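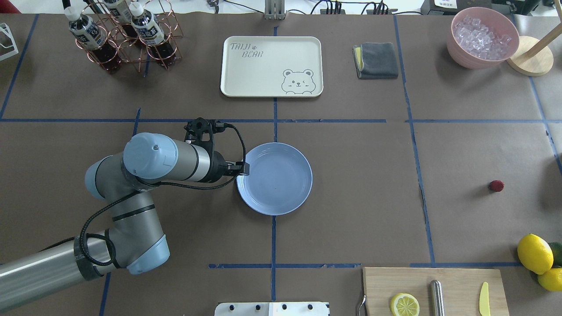 卓上の皿の左縁に向かうグリッパー。天板は青いテープで区画されている

ロボット向けソフトウェアを開発するToveroは7月、双腕マニピュレーター用の動作計画ライブラリ「Koltard」の次期版を公開した。把持候補の生成と軌道計画を単一の探索に統合した点が主な変更である。卓上の物体配置を扱う評価環境「Willari」の設定一式も同時に更新された。

従来版では、認識モジュールが出力した物体姿勢から把持候補を列挙し、上位の候補について順に逆運動学と干渉判定を行っていた。この方式では、皿のように縁のどこからでも把持できる物体の場合、スコアが僅差の候補が多数並び、到達できない候補の棄却に計算時間の大半を費やす。新版は縁に沿った把持位置を連続変数として扱い、関節角と同時に最適化する。左右どちらの腕を使うかの選択も同じ評価関数に含まれる。

Willariの基準課題174件を用いた社内評価では、計画時間の中央値が従来版に比べて40%短縮した。計画失敗の件数は従来版のほぼ半分となった。失敗の内訳は、周辺物体との干渉回避に起因するものが最も多く、背の高い物体の近傍に目標がある配置に集中している。

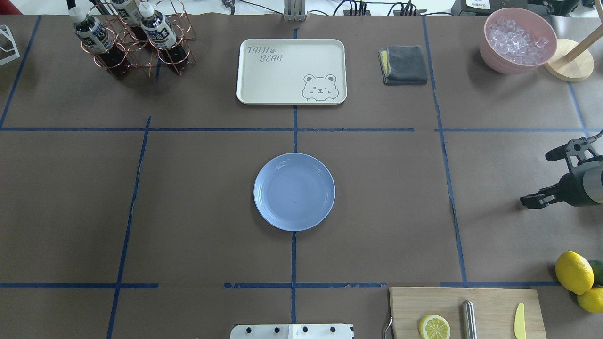 課題の記述には、天板を縦横3分割した区画の番号を用いる。物体の初期位置と目標位置は区画単位で指定し、区画内の座標は認識結果から決定する。同社によると、絶対座標による指定では、カメラの再校正のたびに課題ファイルの修正が必要になっていた。区画の境界は起動時に画像から推定し、線の途切れや歪みは直線当てはめで吸収する。境界線をまたいで置かれた物体については、底面の中心が属する区画を採用する。

認識側では、姿勢推定の信頼度を計画器に渡すインターフェースが追加された。信頼度が閾値を下回る物体は、干渉判定の際に外形を膨張させて扱う。膨張量は物体クラスごとに設定でき、透明な物体や光沢のある物体では既定値が大きい。制御周期は60Hzのままで、下位の関節制御器に変更はない。

開発を担当したBrândușa Iordache氏は「把持と軌道を分けて調整していたときは、片方のパラメーターを変えるともう片方の失敗率が動き、原因の切り分けに時間がかかっていた。統合後はログが一本になり、どの制約で探索が止まったかを追える」と述べている。一方で、最適化の初期値への依存は残っており、現状では複数の初期値から並列に探索して結果を選んでいるという。

軌道の可視化ツール「Cunha」も新版のログ形式に対応した。計画の各反復における関節角、最小離隔距離、把持位置を時系列で表示する。旧形式のログは変換スクリプトを介して読み込める。旧APIは次の版まで維持されるが、把持候補を外部から配列で渡す関数は非推奨となり、呼び出し時に警告を出力する。

布など変形する物体の扱いは今回の更新に含まれていない。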